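Plate and Sponge Station: Walk-Through Checklist, With My Comments

Monday round, before the first block of examples

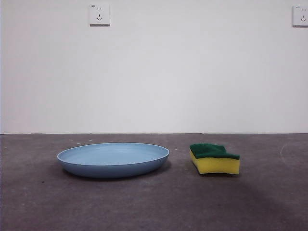
Photo: Kátia Caldeira / Kaken

I do this round with a coffee in one hand and the sheet in the other, so excuse the handwriting if you're reading the scanned copy (I type up the comments later, but the scan goes in the binder too). The task is the same one we've been on since July: wipe the plate, put the sponge down, go back to start. We're at 2,615 kept examples and the goal for this block is another 300, which is plenty of chances to get something wrong early and then repeat it all week!

Marks: OK, FIX (do it before starting), WATCH (start anyway, look again at the break).

1. Objects

1.1 Right objects for the task: OK
Light blue plate, two-layer sponge. The task sheet says "dish" in one place and "plate" in another, and the labels need to pick one. I vote plate. Kátia votes plate. Somebody please change the sheet.

1.2 Sponge facing the way the card says: OK
Green side up, long side to the front. If your card says yellow side up, you have the card for the second half of the block, so put it back in the folder and take the other one.

1.3 Sponge shape: WATCH
The top has gone wavy, with a bump toward the left and a dip in the middle. I like it, personally. A learning system that only ever meets perfect bricks of foam is in for a shock in a real kitchen. But please write "warped" in the notes column so we can pull those examples out later if we want to compare. And don't swap in a fresh one halfway through a set. Swap between sets, and write that down too.

1.4 Gap between objects: OK
There's bare floor between the two and room to come down on either one without bumping the other. Keep the gap different from set to set, please. Last block we had 40 examples in a row with the same spacing, and I had to ask for most of them again, which made me very popular.

2. Floor and wall

2.1 Floor clear in front of and behind the objects: OK
Nice and open. Bags and water bottles go on the rack by the door.

2.2 Marks on the floor: WATCH
There's a faint whitish curve over on the right, back near the wall. Could be a scuff, could be chalk, could be old tape gunk. It's well away from the objects so I'm letting it go for today. If you clean it off, do it between sets and tell me, so the background doesn't change on us in the middle of one.

2.3 Outlets: OK, with a comment
Two outlets on the wall in view, nothing plugged into either one. Let's keep it like that while we're recording. Phone chargers go on the Wimex power strip behind the operator's chair — yes, I know the cord is short.

3. Light

3.1 Even light on the objects: OK
Soft shadows right under the plate and the sponge, no glare on the plate. I'm happy with this one.

3.2 Stray shadows: WATCH
A wide dim patch runs over the lower right of the floor. I wrote it down as a shadow from something out of view, and I'd like whoever starts the block to spend a minute finding out what. Check again after lunch. If it has moved, note the set number and carry on. If it reaches the plate, stop and call me.

4. Operator and equipment

4.1 Stop button tested: OK
Pressed it, everything stopped, reset it. Please do this yourself too, even when you see my initials.

4.2 Cables taped down: FIX, done
The one under the Brornell cart had come loose again. I've used the wide tape this time.

4.3 Gripper pads checked for wear: OK
Spares are in the Camargo drawer. Five pairs left, and I've asked for more.

4.4 Start and end call-outs agreed: OK
Say "start" and "done" out loud, every time. I know it feels silly alone in a room, but the person trimming the recordings will love you for it.

5. Saving and sorting

5.1 Disk space: OK
Enough for the full block, plus the retakes we always end up doing.

5.2 Failed tries kept: FIX
The old setting was throwing away drops and misses. We want those! Mark them "fail" and keep them. I've changed it on the main machine but the spare still needs doing — Kátia has the login.

5.3 Notes column filled in for the last block: WATCH
Mostly. Three sets just say "fine," and I can't do much with fine.

Open items go on the whiteboard: the spare machine setting, the dim patch, the wording on the task sheet. Initial next to each one when it's done and leave the pen where you found it.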